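Teaching grippers to clear a table, one kitchen at a time
17 Jul 2024

The lead researcher on Grekum's table-clearing study does most of the work in other people's kitchens. The group wanted recordings of ordinary tidying, made by people holding gripper tools, and used them to train a policy for a two-arm robot.

"We started in the lab with clean blocks on a clean table," the researcher said. "The policy learned blocks. Then we gave it a plastic bag and it closed on air."

By June the team had 2,665 recordings from 18 homes. Trash made up a large share of them, and soft plastic was the hardest part.

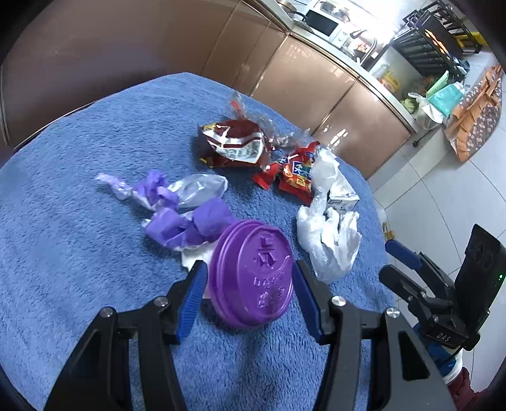 Clearing crumpled packaging from a towel-covered table with hand-held grippers.

A lid has a rim to hold. A glove or a wrapper has no fixed shape, and clear film is hard to pick out from whatever lies under it.

"People squeeze a bag first and then decide where to lift," the researcher said. "We used to trim that part out as wasted motion. Putting it back helped more than any change we made to the model."

In the robot trials, the policy trained on untrimmed recordings cleared 17 tables without a person stepping in. The trimmed version managed four. Both were given the same set of tables.

Asked what still goes wrong, the researcher named tissue. "It tears, or it comes up stuck to something else. We count that as a failure even if the table ends up clean."

The next round of recording will cover sinks and floors.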